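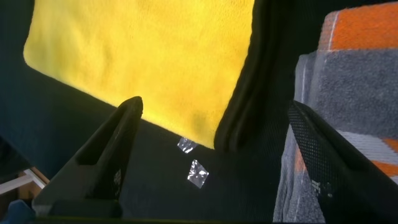 Filed under: Home & Laundry

I have been meaning to write about towels for most of the summer, and every time I sat down to do it there was a load to move over, so here we are in August and I'm only now getting to it. The yellow one is what started me off. It is a microfiber towel, a proper lemon yellow, the sort of color I would never have picked for a bathroom and have come to be very fond of anyway.

Some of you will remember that I used to be a cotton person, all the way through. My grandmother's towels were cotton and so were my mother's, and when we moved into the house on Ham Street I bought a great tall stack of white ones and felt very grown up about it. They were lovely for a couple of years. Then they went gray, and then they went stiff, and after that they went out to the garage one at a time to live with the paint cans. I think there is one left in the linen closet and I only keep it for the dog's feet.

The microfiber came in by the side door, so to speak. I bought a pack for cleaning the car, and then one of them ended up in my swim bag because I was in a hurry, and it dried me off so well and took up so little space that I never went back. I swim at the pool in Erkholm, mornings, three times a week when I'm being good (I am not always good). The changing room there has exactly one bench and it's usually taken, so anything that folds down small is a friend of mine.

What I really wanted to talk about, though, is washing them, because I did it wrong for such a long time and I suspect a few of you are doing it wrong too.

The big one is fabric softener. Don't use it! I know the smell is nice. I know the cap is fun to pour. But softener leaves a coating on the little fibers, and once they're coated they just push the water around on your skin instead of picking it up. I went a whole winter thinking my towels had worn out, and I was all ready to throw them away, when a woman at the pool asked what I washed them in and made a face when I told her. I went home and ran the lot of them through warm water with plain detergent, then again with a splash of white vinegar, and they came back nearly as good as they had been in the pack. Dryer sheets do the same thing, by the way. I gave my box of 80 to my sister, who only owns cotton and was delighted.

The second thing is lint. Microfiber grabs on to everything it meets. If you wash it with your cotton towels it will come out wearing them, and picking fuzz off a yellow towel with your fingernails is a poor way to spend an evening. I do mine in a separate load now, with the swimsuits and the gym shirts and anything else that doesn't shed. My dark things go in there as well once they've been through the wash a few times by themselves and I trust the dye. I learned about trusting the dye from a navy bathrobe, and I would prefer not to go into it.

Low heat in the dryer, or no heat if you have a line. I hang mine on the back porch when the weather is kind. They dry so fast that I've gone out with the second basket and found the first lot ready to come in. High heat is supposed to be bad for the fibers, and I believe it, seeing what it did to a set of cleaning cloths that came out feeling like the rough side of a kitchen sponge.

And please check for scraps before you fold! I have become a little bit of a crank about this. Small shiny bits of clear wrap or foil get into everything in this house, off snacks and cough drops and the packaging on new things, and they slide straight off one fabric and settle on the next. They show up beautifully on dark cloth, all glittery, so I like to put something navy or black underneath while I'm sorting and give each towel a good shake over it. Two little squares doesn't sound like much until you find one stuck to your shoulder blade in a public changing room. Ask me how I know.

As for folding, I am not fussy. I fold the yellow one in half the long way and in half again, and then I roll it if it's going in the bag and leave it flat if it's going on the shelf. I did try the standing-up method, where every towel is in its own little tidy upright packet, and it looked wonderful for an afternoon. Then somebody in my family pulled one out of the middle and the rest lay down like dominoes, and that was the end of that — I went back to stacks and have been at peace ever since.

One more thing I've noticed is that brushing your hand over the pile changes how the color looks. Go one way and it's bright, go the other way and it's a shade deeper, like a velvet cushion. For the longest time I thought I had stained mine and kept treating the spots. I must have rubbed at one particular patch for ten minutes before I smoothed it the other way and watched it disappear. So if you have a bright towel and it looks blotchy to you, run your palm across it before you go for the stain remover.

I'd like to get a second one in the same yellow, but the shop in Bitstead where I found it only has teal and a sort of mushroom color at the moment. The girl at the counter said they might get more in before fall. I've asked her to put one aside for me, and in the meantime the yellow one gets washed on swim days and is back in the bag by supper.

Next time I'm going to tackle the pillowcases, which have been waiting in a heap on the landing since before the Fourth of July. If you have a good way of getting sunscreen out of a collar, do leave it in the comments, because I've tried dish soap and I've tried baking soda and I am running out of collars.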